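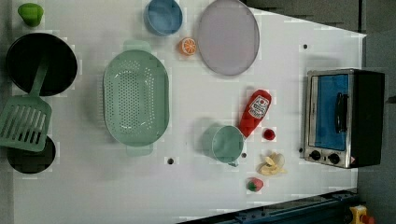
01/04/2019, milk paint, Grasholm green, second round. Still too gray. First round went on the poplar scrap looking fine and dried to something like old putty, so the chrome oxide is getting eaten by the lime or I'm just putting in too much white. Probably the second. What I want is a soft mint, close to the big oval colander with the two handles, maybe a hair dirtier than that. Not as yellow as the slotted spatula. Held against the Amissah cupboard door the old coat reads mint in daylight and pea under the bench lamp, so no more judging by the lamp.

Recipe as mixed this morning:

50 g casein powder (Giltwood, the new bag)
128 g water, cold, soaked while I did the brushes
lime putty, two heaped spoons, need to weigh this next time!!
chalk
chrome oxide, one level spoon
touch of yellow ocher, then a bit more

Casein swelled slower than the January bag. Lumps the size of peas, had to push it through the strainer twice. Warmed the rinse water to 105 F for the second go and that helped, dont go hotter, it went stringy last year. Lime in after, stirred by hand. The drill whips too much air into it and you get pinholes all over the first coat.

Brushed out on three scraps: poplar raw, poplar sized with thin casein, and the bit of old pine from the back of the cupboard.

- raw poplar: drank it. Patchy, fuzz raised all over. Needs a damp wipe and a light sand first, I knew that
- sized poplar: best of the lot. Flat, no drag, edges stayed put
- old pine: took in the middle, crawled at both ends. Wax? Somebody has polished this thing at some point. Wiped one end with alcohol and tried again, better but not right. Try washing soda

Color note. Wet color means nothing. Wet it's a good two steps darker, and wet is when I always panic and add chalk. Leave it alone. Make the drawdown, go do something else, look at it dry.
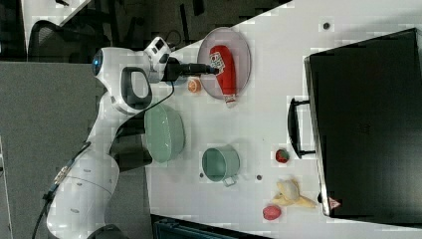
Also the first coat always looks terrible. Writing that here so I read it next time before scraping a perfectly good board.

Oil over the top: did half of each scrap with the thin linseed. Brings the green down a lot, almost bottle on the raw poplar. If the Amissah door gets oiled (it should, it's a kitchen, hands all over it) then the paint has to start lighter than the target. So the chalk wasn't wrong, just the wrong reason. Leave the oiled halves 36 hours before calling it.

Smell: fine today. Leftover is in the jar with the blue lid, bottom shelf of the fridge, LABEL IT. Use tomorrow or dump it. The Nasby stool batch went off over a weekend and we had the door propped open in the cold for a whole day.

Things still bugging me:

Is the lime old? Skin on top of the tub was thick and there was hardly any water over it. Could be carbonated part way down. Dig from the bottom next time and top up the water.

Chrome oxide settles. Last third of the cup was greener then the first third, so scrap 3 isn't really a fair comparison with scrap 1. Stir between boards. Or strain the pigment in as a paste, which the old Nasby notes say to do and which I skipped.

Ocher vs raw sienna for the dirty part. Have both. Try sienna on sized poplar only, same everything else.

Next: weigh the lime, half the chrome, sienna instead of ocher, washing soda on the pine. Buy more poplar. Strainer is about done, buy one of those too

3 min read

Home | Notebook | Finishes | Jobs | Supplies

Contact the shop | © 2019 Grasholm Workshop | Back to top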